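FOR IMMEDIATE RELEASE
Sat 4 July

Danum and Osagie publish shelf-handling practice for store automation

Free to download, 12 pages, open for comment

LUSTHOLM - Danum and Osagie today put out version 2 of the Rolby Practice, a set of working rules for anyone planning to bring automated restocking into small shops. Stationery, toiletries, snacks, small boxed goods. The first version dealt with aisles and safe distances. The new one deals with the shelf itself, and with the hands that work on it now.

The thinking is simple enough. Before a robot is asked to fill a display, the job has to be written down the way a person does it, and the written version has to hold up in a real store with narrow compartments and stock in more than one state. Too many pilots skip that. They write the task on a desk, in one line ("refill pens"), and then wonder why the acceptance test means nothing.

Pens get a section of their own. Small, shiny, slippery in wrap, all alike.
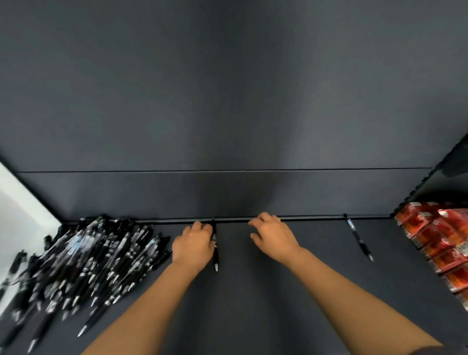 Handling black retractable pens by hand on a store shelf.

What the practice now asks for:

Task records. Each shelf task is to be recorded as done by hand before any automated run is scored against it. Both hands count. A hand that is steadying, resting or holding something back is part of the task and has to be noted, not trimmed out.

Stock state. Wrapped and unwrapped items are logged as seperate states. A gripper setting approved for one is not approved for the other until tested. Same goes for single items lying apart from a pile.

Neighboring goods. The record names what sits next to the target item. Any contact with it during a run is reported, damage or no damage.

Stop rule. If a person reaches into a compartment, the machine stops and stays stopped untill restarted by hand at the shelf. No remote restart. This one drew the most comments in the June review round and it stays as drafted.

Test length. 300 placements per display type, in the store, during normal lighting. Lab placements may be reported as well but go in their own table and can't be added to the total.

Displays with tiers and holes were the other big gap in version one. A flat shelf forgives a lot, a hole does not. The pen either goes in or it leans, and a leaning pen moves the ones beside it.
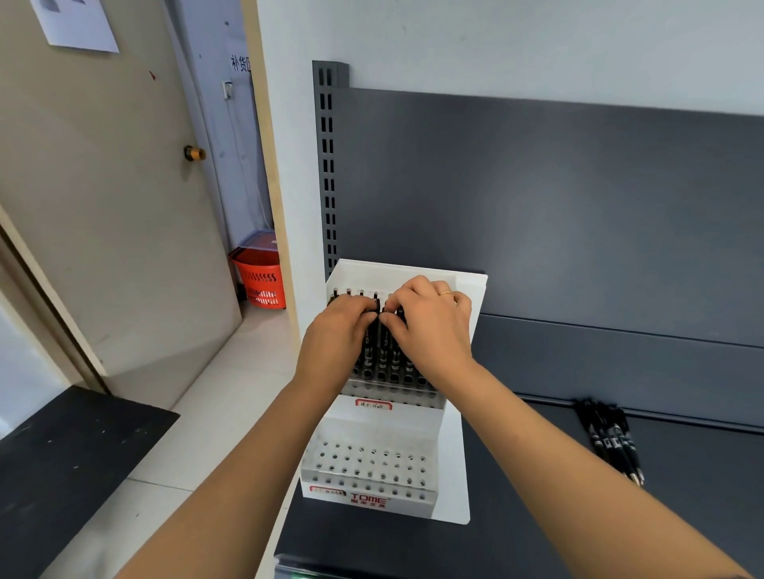
So the new text treats every tier as its own task with its own pass mark. An upper row and a lower tray are not averaged together. Empty positions are to be recorded at the start and at the end of each run, and any adjusting done after the first placement is logged as a second action. A pen placed and then straightened is two actions. Vendors have tended to report it as one, which makes cycle times look better than they are.

Labels too. Price tags and brand strips have to stay readable from the front during and after the run. Handwritten labels are allowed as they are. Stores should not be told to reprint them to suit a vision system, the system has to cope or the vendor has to say it can't.

Back rooms and doorways: doors that open onto the work area are marked on the floor plan with their swing. Baskets and storage boxes on the floor also go on the plan, and the plan is redone when they move for good.

The review round drew 59 comments from store operators, integrators and equipment makers. Most were about wording. The full comment log is published with the practice, including the ones that were turned down and the reply to each.

The Rolby Practice is voluntary. It does not replace national safety law or any machine safety standard that already applies, and a store following it still needs its own risk assessment. Danum and Osagie do not certify products against it, and no product should be advertised as "Rolby approved".

Version 1 is withdrawn as of today. Pilots already running under it may finish on the old text, new ones should use version 2.

Availability: download from the Danum and Osagie sites, no sign-up. Print copies on request from the Lustholm office.

Press contact: Danum press desk, Lustholm

ENDS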